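Miltemholm Shared Kitchen: progress report to the Worku Fund
December 15, 2025

Grant purpose: re-equipping the kitchen and dining room
Period covered: the second half of the grant

Summary

The kitchen has crockery. We put this first because the previous report had to explain, over two pages, why it did not. The mismatched remains of several decades have gone, the new sets are in the cupboards, and people have been eating off them since the beginning of November. Spending is within budget, apart from one overrun on shelving which is confessed to below.

What we said we would do

The application promised four things: replace the plates and bowls, replace the pots, sort out the cupboards, and write down a way of laying and clearing tables that a newcomer could follow without being shouted at. The first three are finished. The fourth exists as a draft and is discussed under its own heading, at more length than anyone would have thought possible.

Crockery and pots

We bought 240 pieces from Bradholm, in plain colours. The colours caused more debate than the price did. One party wanted white throughout, on the grounds that white is what plates are. The other pointed out that white plates leave this building and are never seen again, whereas a pink one is difficult to pass off as your own. Colour won. So far two pieces are missing and one was broken on the day it arrived, by the person unpacking it, who has asked for this to be left out.

The old pots had handles in various stages of retirement. Their replacements have lids that fit them, and the difference at serving time is considerable. We kept the big soup pan, which is ugly and indestructible and will outlast the fund.

Light blue and pink plates are both in use at the brown table, where the laying-out is being worked through, and the black pot with the blue handle has its place there too.

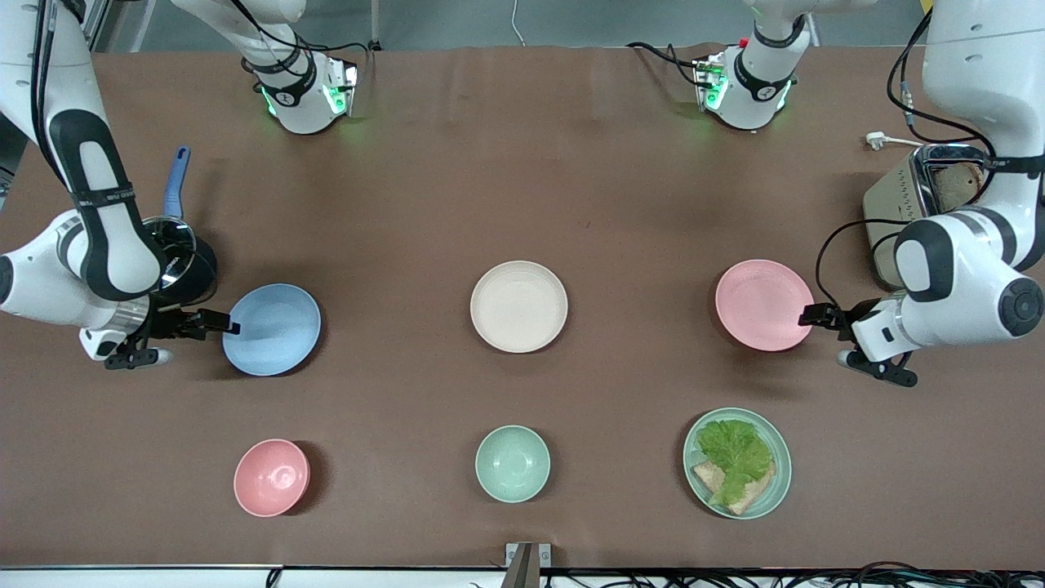
Cupboards and shelving

The shelving came from Fetell and cost £40 more than the figure in the application. We had measured the alcove at floor level. The alcove, being part of an old building, is narrower higher up, and one run had to be exchanged for a shallower one. The difference was met from our own funds and no increase is requested.

Plates now live at waist height, bowls above them, pots at the bottom. Each shelf has a label. The labels were ignored for a fortnight, then obeyed, and are now quoted at people. The cupboard by the back door has been emptied of 20 jam jars, a fondue set with no forks and a quantity of picnic cutlery that must once have seemed a good idea. The jars went to a local jam maker. The fondue set was offered round and is still here.

Laying and clearing

The draft instructions run to a single side of paper. They cover where plates go, when the pot comes to the table, who wipes down and what happens to lids. Lids take up a third of the page. There is a strong body of opinion that a hot lid should go upside down on the worktop and an equally strong one that it should never touch the worktop at all. We have bought a trivet.

Trials of the draft began in November with the lunch sitting. Setting out is now quicker and quieter than it was, and fewer meals begin with somebody going back for a plate. Clearing has improved less. The stack beside the sink still grows until a kind person or a guilty one deals with it.

Money

All the main purchases have been paid for and the receipts are attached. A small sum remains in the replacements line, which we would like to carry forward for breakages.

Still to do

Agree the final wording on lids.
Put the finished instructions up beside the cupboards, laminated, at a height where they can be read.
Count the crockery again before the final report.
Find a home for the fondue set.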